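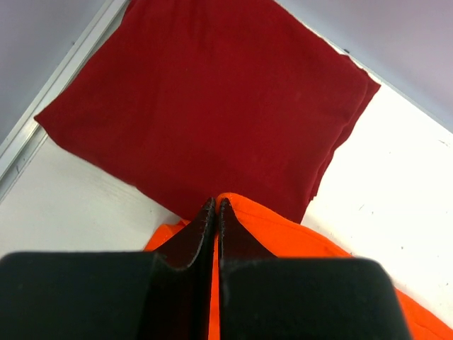 Dark red cloth, folded, with bright orange beside it.

The Great Cloth Fold, and what we learned from it

If you've opened the linen cupboard at Brurkwood lately, you'll know why this item is in the newsletter. It shuts! Both doors, all the way, with the latch down. Last October we had to prop a chair against it, and the Lundau branch sent over two more bags that same month (thank you, Lundau, we do love you). So this spring we finally took everything out, every towel, fleece square, napkin and polishing rag, and folded the lot from scratch.

The total came to 200 pieces, not including the odd socks and one very small curtain. I had no idea we owned that much fabric. The colors alone cheered me up – deep reds, a really loud orange, a good many creams that may once have been white.

The biggest change is that we now fold everything to the same width. It used to be that whoever did the laundry folded the way they did at home, and there are a lot of homes involved. Some people go in thirds, some in halves and halves again, and one pile had plainly been rolled and then sat on. All perfectly fine in your own kitchen, but put three systems on one shelf and the whole thing slides onto your feet when you reach for a dish towel.

So now it's long side to long side, smooth it out with the flat of your hand, then short side to short side, twice. Big bath towels get one extra fold lengthwise at the start. When you're done the piece should be as wide as the shelf marker, which is a strip of card taped inside the left-hand door. If it's wider, open it up and go again.

I was sure I would find this tedious and I loved it. There's something so pleasing about a thick, soft cloth when the layers settle down on each other, and after the first dozen or so your hands get the idea and you can talk about anything you like. We got through two pots of tea and most of a lemon cake. 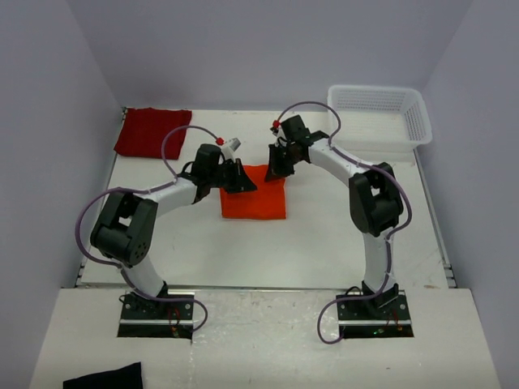
A few things I'd pass along to anyone tackling a cupboard of their own. Work on a pale, hard surface if you have one. I started on the couch and everything came out crooked, and I couldn't see the lint either. On a white table every stray thread shows up, and you can square a corner against the table edge. Give yourself more space than you think you need, too. A bath towel opened out flat takes up a surprising amount of room, and you still want a spot for the finished pile.

Fleece is the tricky one. It's springy, it clings to itself, and the edges never want to line up. I gave up trying to get them perfect. If the layers step out a little at one side, turn that side to the back of the shelf and put the smooth fold facing out. It looks great from the front and the fleece doesn't care. Thin cotton is the opposite: it folds like paper but shows every crease, so do those straight from the dryer if you can.

And please, if a cloth comes out of the wash damp, hang it up first! We found a few at the bottom of the old pile that had clearly been put away too soon. They've been rewashed and are fine now, apart from one, which has gone to the garage for oily jobs.

We set aside 30 pieces that are too worn for the kitchen but still have plenty of life in them. They're in the blue bin under the coat hooks at Price Street. Take as many as you want for pets, painting, bike chains, whatever you've got. The Prarnosora garden group has already asked for a bundle to wrap their tools in, so come soon if you have your eye on the striped ones.

Next up is the tablecloth drawer, which frightens me slightly. Several of them are round, and I have never once folded a round tablecloth in a way I was happy with. If you have a method, write it on a slip of paper and leave it in the box by the door, with a drawing if you can. I'll try every one of them and print the winner in the next issue.

The shelf labels are still in pencil, so if you think napkins should live above dish towels, now is the time to say it.

June 2025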